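What the Margins Say: Handwritten Notes in Secondhand Cookbooks

Project report by Ffion Samuel

I should begin by saying that this project grew out of a rainy afternoon and my grandmother's copy of a baking book, which had more of her in it than it had of the author. Beside the ginger cake she had written "too dry, add an egg," and under that, in a different pen, "no, two." I wanted to know whether other people's cookbooks were like that, and what a stranger could learn from them.

I bought 18 secondhand cookbooks from the charity shops along Gape Street and from the Kemon book fair in June, choosing only ones that had some writing in them. Then I went through every page and copied out each note, however small, which took a good deal longer than I had told my supervisor it would. By the end I had 829 notes, counting ticks and crosses, and a sore wrist.

I sorted them into five groups: changes to quantities, oven times, verdicts, names of guests, and everything else. Changes to quantities were by far the biggest group, and sugar was the ingredient people argued with most – nearly always to take some out.
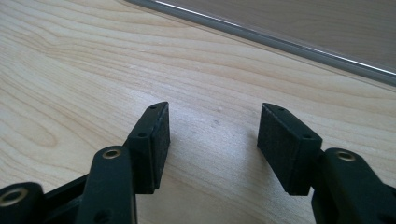 The verdicts were my favorite, I'll admit, and I had to be careful not to let them run away with the report. Most are a single word, "good" or "never," but a few go on for several lines. One owner of a soup book wrote "Dad had thirds" next to a leek and potato recipe, and I must have read that note a dozen times.

The "everything else" group gave me the most trouble. It held phone numbers, a bus timetable, half a crossword, and a very firm letter to a landlord that I suspect was a first draft. I thought about leaving these out, but a cookbook lies open in the kitchen where life is going on, so I kept them in and gave them their own chapter.

There are weak spots. I picked books that already had notes, so I can't say how common writing in cookbooks is. Dating the notes was mostly guesswork too, and I stopped trying after the second book. If I did it again I would talk to the owners while they still had the books on their shelves – my grandmother, for one, had plenty to say about the ginger cake.

Recent student reports
Street Names of Old Gidoter
The Zarka Allotments: A Year of Seed Swaps
How Our Town Library Chose Its Opening Hours
Knitting Patterns and Their Corrections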